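I want to write some posts about sharpening knives at home. I am learning it since March, and I made many mistakes, so maybe this thread will save you a blade. It is long, sorry. 1/

First, my background. I am not a cook and not a craftsman. I do bookkeeping for a small tile importer in Drestgate. I started because the sharpening stall at the market closed and the next one is in Plorna, two buses away. 2/

My first purchase was a pull-through sharpener, the kind with two little wheels. It works, in the sense that the tomato gets cut. But look at the edge with a magnifying glass after ten passes. Mine looked like a torn piece of paper. I do not use it anymore. 3/

Then I bought a water stone from Carrilho, the hardware shop behind the post office. The man asked me "which grit?" and I did not know the word. For me grit was something in a shoe. He gave me the 800 and told me to come back when I was bored with it. 4/

I am still not bored with it. Many people online say you need four stones, and some have seven. For a normal kitchen knife that is only dull, not chipped, one middle stone can take you very far. 5/

About soaking: read the paper that comes with your stone. Mine wants ten minutes in water. Other stones only want a splash, and a long bath can damage them. I nearly drowned a splash-type stone that my neighbor lent me. She was polite about it. 6/

The angle is the part where everybody argues. I use around 15 degrees on each side. At the start I put a marker on the edge, the ordinary black kind, and made a few strokes. Where the ink stays, you are not touching. This helped me more than any video. 7/

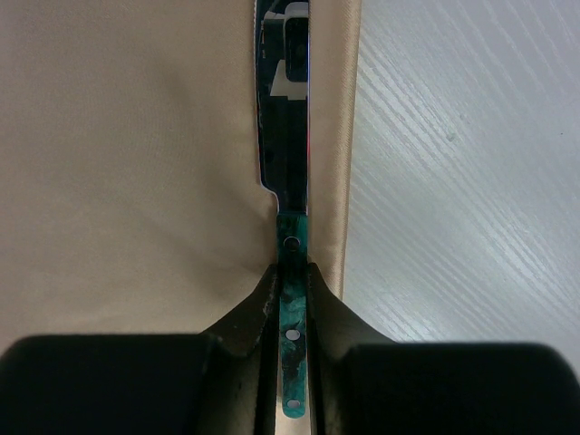 Now the burr. In my language we do not have a nice word for it, we say something like "the thread." When you grind one side long enough, a very thin lip of metal bends over to the other side. You feel it with the thumb, moving away from the edge. Never along the edge, please. 8/

If you do not feel a burr, you are not finished with this side. I repeat this because it was my biggest mistake. I counted strokes, twenty left and twenty right, like a recipe. The knife does not care about my twenty strokes. 9/

When the burr goes from heel to tip, change sides and do it again. After that, make the pressure lighter and lighter. The last strokes should be only the weight of the knife. My hand wanted to press hard for the first two months, it was difficult to teach it. 10/

The tip is its own problem. On the curved part you have to lift the handle a little as you go, or the tip stays dull. All my early knives were good in the middle and useless at the point. I noticed it with onions. 11/

After the stone I use an old leather belt, glued on a piece of wood, with the rough side up. Pull the knife backward, spine first. If you push it forward you cut the belt. I have cut the belt. 12/

Keep the stone flat also! After some weeks mine had a valley in the center, you could see light under a ruler. I draw pencil lines on it and rub it on wet sandpaper over a piece of glass until the lines are gone. 13/

For testing I do not shave my arm, I find it unpleasant. I use a page from the Oladeo supermarket leaflet. The paper is thin and cheap, so if the edge has a bad spot, it catches there and you know where to go back. 14/

Things I would not sharpen this way: bread knives with teeth, ceramic knives, and any knife that belongs to your mother-in-law, before you have practiced on your own. 15/

Somebody asked me last time about money. The stone and the sandpaper together were less than what I paid for the pull-through one and its spare wheels. The belt was free, it did not fit me anymore. 16/

How often? In my kitchen it is two people cooking every evening, and I take the stone out every six weeks or so. Between, a few pulls on the leather. If you cut on a glass board you will need it much more often. Please do not cut on a glass board. 17/

Next I want to try the small paring knife with the bent tip, which I have been avoiding. If somebody here has repaired a bent tip without making the knife a centimeter shorter, please write how you did it, I read all replies in the evening. 18/18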